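Gripper comparison, second progress report to Perbridge
Period covered: November to February

Summary

The comparison is on schedule for the first two hands and behind on the third. We have finished the full task set with the Provard two-jaw gripper and are most of the way through it with the Grunov multi-fingered hand. The Nghiêm suction tool arrived late and has only been bench tested. Spending is within budget, apart from cabling, which is covered further down.

Work done

At the end of February we had 1439 recorded attempts on the Provard gripper and 1008 on the Grunov hand. The plan in the proposal was 400 attempts per task for each tool, but we dropped the folding task in December after agreeing the change with you, and the attempts already made on it are included in the Provard total. They will be left out of the final comparison.

Most of this quarter went on the small flat objects. These were the tasks we expected to separate the tools, and so far they have. The two-jaw gripper needs an edge to close on, so it copes with a binder clip or a stapler without much trouble but struggles with thin discs unless they are presented at the right height. The fingered hand can come at the same disc from several directions. It is slower, and the operators took longer to become comfortable with it. 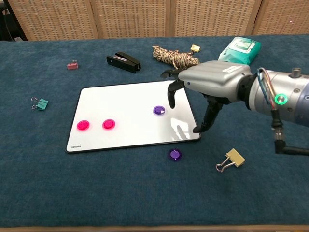 Magnets have been the most awkward item in the set. A magnet on a whiteboard resists being lifted straight up, and with a light board the whole thing can come up with it. We now teach a short sideways slide before the lift, which helped with both tools. Moving magnets between the board and the cloth also means the hand has to let go cleanly on two quite different surfaces — the release settings that suit one do not suit the other. We have kept one setting for both so that the results stay comparable.

Problems

The finger cables on the Grunov hand are exposed near the wrist and have worked loose twice. Each time we lost most of a working day to refitting and recalibration. We have ordered a spare harness, which accounts for the overspend on that line.

Reflections from glossy surfaces upset the depth readings in the afternoon. We have moved those sessions to before 11 am for now. A matt board would be easier, but changing it halfway through would mean repeating earlier runs.

Next period

Finish the remaining 400 attempts on the Grunov hand. Start the suction tool on the flat objects first. Send Perbridge a draft results table in April, with failures listed by cause. We are not asking for any change to the end date at this stage.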